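Prudside Household Study Centre
Gallery: Storage for Shoes and Outdoor Wear

The Prudside Household Study Centre keeps a record of the ordinary furniture by which people store what they wear out of doors. The collection was begun with a gift of hallway furniture from the Spahić family and now holds 2,384 catalogued items, the greater part of them plain, inexpensive and heavily used. This gallery presents a selection on the theme of shoes: where they are kept, how they are set out, and what is done with them between one wearing and the next.

The selection was made by Solange Cordier, Keeper of Domestic Furniture. Entries are arranged from the older pieces to the more recent. Dimensions and full catalogue notes are held in the reading room and may be consulted on request. Pieces marked with an asterisk are in store and are not on public display.

Bench with lifting seat*
Painted pine, with a single compartment beneath the seat. The inside of the lid carries traces of boot polish, which the conservators have left in place. From the Spahić gift.

Boot rack, wall-mounted
Turned pegs on a plain board, intended to hold boots upside down by the heel. The board was cut down at one end, probably to fit beside a door. Most racks of this type were home-made, and the spacing of the pegs differs a good deal from one to the next.

Hall cupboard with slatted door
The slats allow air to pass through the cupboard when it is shut. The lower shelf has been lined with newspaper and later with oilcloth; both layers have been kept. The brass catch is a replacement.

Shoe bags, set of 22
Drawstring cotton, each with a sewn number. The bags were used in the cloakroom of an infant school and hung on hooks at child height. The set is complete, although the cord in several of the bags has been renewed.

Wire rack, extending*
A rack of the kind sold for the bottom of a wardrobe. The two halves slide apart to suit the width of the space. The coating has worn through where heels rested on the upper wire. It is shown in the reading room on open days only.

Tilting cabinet, Stosteo
A narrow cabinet for passages where a deeper piece would obstruct the door. Each compartment tips forward and holds its shoes upright. The cabinet came to the Centre with its printed assembly sheet, which has been catalogued separately.

Stacking trays, Sado
Moulded trays with a raised rim, placed inside the door to receive wet footwear. Trays were sold singly so that a household could add to the stack as required. The example in the collection shows slight warping at one corner.

Two-tier shelf with small trainers
The most recent group in the gallery is a light rectangular shelf with a thin aluminium frame, a grey panel across the top and a second grey panel forming the bottom tier. The space between the tiers is open at the front, so that shoes can be put in and taken out without moving the shelf. It stands on a white-topped table with a light wooden border, and a matching pair of small off-white trainers lies before it. Both have orange-yellow trim around the soles. Visitors may care to compare the laces: those of the right shoe cross over the tongue, while those of the left are loosened, with one end trailing.
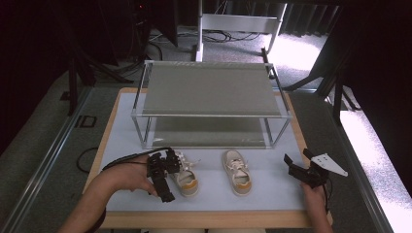
Visiting and Enquiries

The furniture galleries are open to the public without charge. School parties and other groups are asked to book in advance, and should state at the time of booking whether they wish to use the handling table. The reading room is open by appointment.

The stored pieces will be unavailable for study during March, when the annual inspection takes place. Requests to see them at other times should be made in writing and should give the title of the entry as it appears on this page.

Photographs from the gallery may be reproduced for private study and classroom use. All other requests should be addressed to the Keeper of Domestic Furniture.

Page last revised: December 4, 2023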